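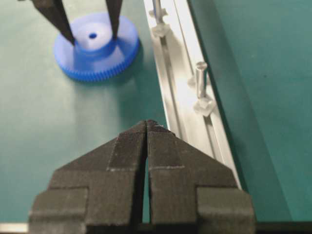 Allotment and garden swap news, March

Quick one this month, I'm writing between shifts so bear with me.

Seed swap first. Big thanks to everyone who came to the Prulville hall. Table was full by 9:30, mostly tomatoes as usual, but also a whole shoebox of runner beans and somebody's leeks (unlabeled, if they were yours please tell me what they are). We took in 247 packets and most went home with people. Leftovers are in the blue tin in the shed. Help yourselves. Please don't take the sweet peas, those are promised to the school.

Money. Door and cake came to $1392, best we've had. After hall hire and the new hose there's still enough for compost, so the bulk order is ON. Coming from Bahrami again, same price as last spring if we get the order in before the end of the month. Put your name and number of bags on the sheet inside the shed door. Write clearly. Last year I had to guess two people's handwriting and one of them ended up with horse manure.

Delivery will be at the Brekell Road gate, not the top one. Driver won't do the top one any more after the business with the mud. If you've got a barrow bring it, we were short last time and my back still remembers.

Water goes back on soon. I'll do it as soon as we get a week of nights above freezing. Check your own taps and joints before then. The standpipe by plot 15 had a split last year and ran all night, meter reading the next morning was 2459 and I'm not going to say what it was the day before. It's been replaced, but keep an eye on it. If it drips, ring me, don't wrap it in tape.

Slugs. Yes already. Daichi Maruyama had his first lettuces out under fleece and lost the lot in two nights. He's going over to wool pellets and says he'll report back. I've had decent luck with beer traps, but you do have to empty them, and it's a horrible job. Copper tape did nothing for me at all. If anybody has a method that works on wet clay let me know and I'll put it in the next one.

Potatoes. People keep asking. Chit them now, egg boxes on a windowsill, cool and light. Don't plant yet, the bottom plots are still sitting in water. I'd give it three weeks at least. Earlies first and keep some fleece handy. I've got a half bag of Vurnus seed potatoes going spare, nice firm ones, first come first served. I'm usualy down there from 4 most afternoons.

Paths. They're everybody's. The one between the greenhouse and the bottom fence is half brambles again, so if you're on that side please cut back your edge. Wood chip is piled by the gate, take what you need for paths, just not on the beds untill it's rotted down.

Bonfires. Not before dusk and not when the wind's toward the houses. We had a complaint. Fair enough too, there was washing out.

Wanted: rhubarb crown, any variety. Water butt with lid. Someone to take on the noticeboard, it still has the Christmas raffle on it.

Found: one green glove, left hand. Pair of reading glasses in the bean trench. Both in the shed.

Next work morning starts at 10, date going up on the gate once I've got the skip booked. Bring gloves and a mug.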